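Brumby: Simulated Kitchen Stage for a Two-Arm Home Build
Project report, Pinmont shared workshop

1. Setup
The Brumby arms are being built on a bench at Pinmont. Control code is tested in simulation first. The test kitchen has a microwave, a dish rack and part of a sink on one gray counter. The task is to open the microwave door by its vertical handle.
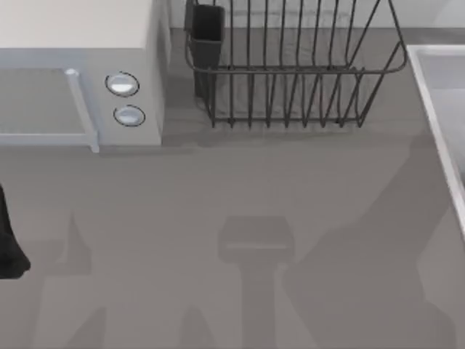 Contact settings were tuned by hand over 200 short runs. Joint limits were copied from the bench arms, and the simulator steps at 400 Hz.

2. Approach to the door
The door window and its border are close in color, so edge detection on the close view was weak. The handle was located from depth instead.

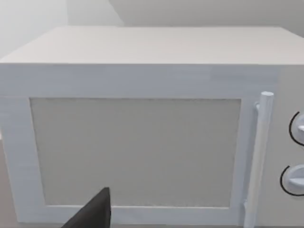 Approach speed was cut to 100 mm/s for the last part of the path. Logs are stored under run 1403. Finger pads for the bench arms are still being printed.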